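Moving from Kudville to Melnyk – do I sell the big white table?
Posted in Moving & Storage

pagoda_jen
2020-10-19
OK so we close on the new place at the end of the month and I'm stuck on the table.

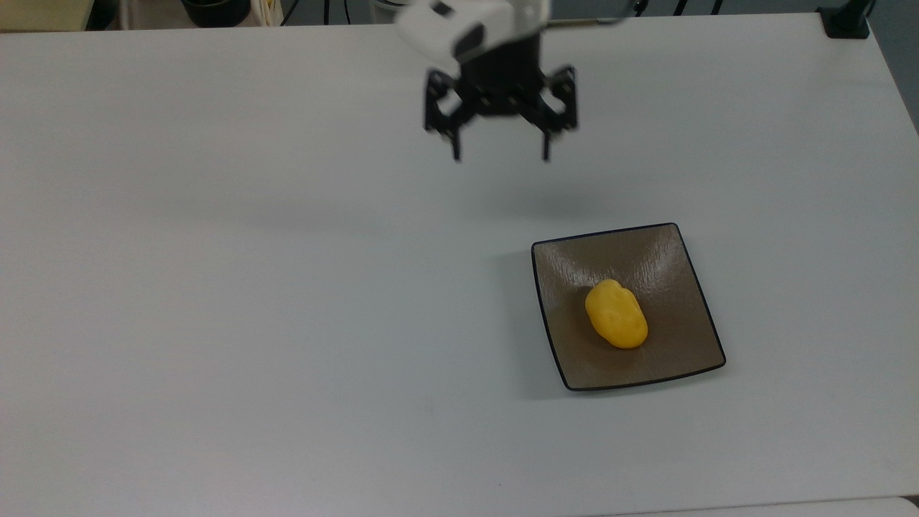 My husband wants to take it. I say the movers already quoted us $3000 and every big thing we leave behind helps. The new kitchen is 16 feet long but there's a door right in the middle of the long wall, so I don't know where it would even go. Has anybody gone through this?

Tallboy16
Sell it. We hauled ours two states and it lived in the garage for a year.

mrs_oduya
Disagree! Tables that seat 6 without elbows touching are pricey now. I looked all summer and gave up.

Tallboy16
You can find used ones all day long if you're patient.

mrs_oduya
In Melnyk? Have you looked at the listings there lately? It's all bar stools.

Wiebke Ruppert
$3000 sounds high to me for Kudville to Melnyk. Is that with packing? We used Favix two years ago and did our own boxes, and it came in way under that. They were late – I mean dark-out late – but nothing broke. I'd get another quote before you sell anything.

pagoda_jen
That's with packing, yeah. I hate packing so much lol. Will call Favix tomorrow.

Tallboy16
Favix scratched my dresser, just saying.

gil_on_the_hill
Tape the outline on the new floor before you decide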